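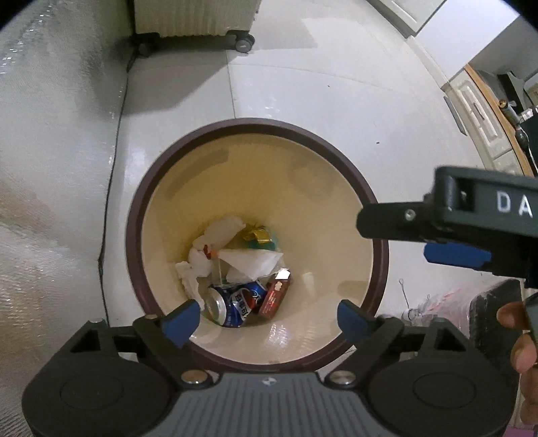 Narnodari open day, Jedau: who looks after the grippers?

I went to the Narnodari open day on 9th December with a fairly low opinion of open days. You get a lanyard, somebody shows you a slide with an arrow going up, and the thing you came to see is behind glass. This one was better than that in places and no better in others.

Narnodari gathers recordings of household jobs for training robots. People carry out the jobs by hand with a gripper tool called the Katiyar, and the recordings go to whoever is building the robot. I have no quarrel with the idea. My interest was narrower. I have spent a good part of my working life fixing things that were designed by people who never had to fix them, and I wanted to know what a Katiyar is like on the bench after a few months in kitchens and hallways.

The tour

The first half hour was the talk, given by a man from Parkedar, who supply the tool. He told us it was "practically maintenance free". I wrote that down so that I could be annoyed by it later. He also gave us 2372 as the number of sessions recorded since September, and when I asked how many had been thrown away for a fault in the tool he said he would have to come back to me. He hasn't.

After that we were let through to the workshop, where Poonam Bansal has charge of the tools. She had one open on the bench and was happy to be asked awkward questions, so most of what follows is hers.

The weekly check

Each gripper comes in once a week. The pads are wiped with a damp cloth, left to dry and looked at under a lamp for splits. The fingers are opened and closed by hand with the power off, and Bansal listens. A dry pivot clicks. If it does, it gets one drop of light oil, and the surplus is wiped off before it can creep down to a pad. Then every screw is tried with a hand driver. She won't have a power driver near them, having lost a thread that way.

Last comes the part I found least convincing. The tool is plugged in, closed fully, opened fully, and the software is told which is which. There is a tolerance, it passes or it fails, and a failed one is simply done again. I asked how many times you may do it again before you call it a fault. "Until it annoys me," she said. I liked her for that, but it isn't a procedure, and I'd expect Parkedar to have supplied one.
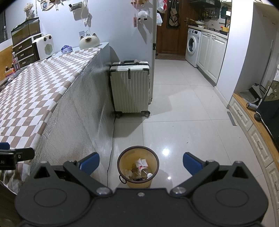

Wear on the pads is where I would put my money if I were asked what goes first. Parkedar's leaflet gives them 292 hours. Bansal changes them when they look tired, and she has thrown out pads with plenty of hours left on paper. A lot depends on what they meet. The slippery thing in a wastebasket is the clear plastic bottle with its white cap, sitting in among crumpled paper, and an operator who squeezes too hard on one will do it to everything else as well. Tissue is gentle on rubber but leaves fluff, and the fluff works back towards the joints. Drink cans are a worry of mine more than hers. A crushed one can have a sharp crease in it, and I'd want the pads checked the same day. She checks them at the end of the week with the rest.

The other trouble is knocks. With the fingers spread wide over a bin it takes very little to catch a rim, and when there's a second gripper working at the same bin they can catch each other too. A hard knock can shift a finger by a hair and still let it pass the open and close test. Bansal puts a steel gauge between the pads and looks for daylight. It takes her 12 minutes a tool, done properly, and it was the best thing I saw all afternoon. It isn't in the leaflet either.

Spares

Pads are kept in a drawer and there were plenty. Pivot pins have to be ordered, and the last order was late. There is no spare body at all. When one fails it goes back to Parkedar in a padded box and the operator waits. I asked the Parkedar man what the turnaround was and was told it varied.

Was it worth going?

For the workshop, yes. The talk could be skipped. The tool seems decently made and is easy enough to get into, with proper screws where I had expected clips. What I don't accept is "maintenance free". It is maintained every week by somebody with a good ear and a gauge, and if she took a month off I would be nervous about the recordings made while she was gone. I suggested she write the gauge check down and pin it over the bench. She said she'd been meaning to.

Parking is at the rear of the Jedau building, past the loading bay. Tea was free, biscuits ran out early.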